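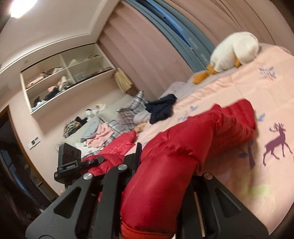

31 Aug 2023 – the rum book, at last

Finished the last chapter on the old Brultau distillery tonight, with my tea gone cold beside me, and I keep thinking about Itzel Arriaga's great-grandmother. She ran the stills for seven years while her brother's name went on every bottle! Itzel found the proof in a ledger at Skestgate, two lines in brown ink, and Mio Furukawa helped her read them over the phone.

They've printed nearly 3,000 copies and I do hope they sell (I've ordered one for my sister, who'll pretend she already knew the story). Mio wants us all to go up in January for the reading – I said yes before I'd even looked at the train fares. Must write to Itzel tomorrow.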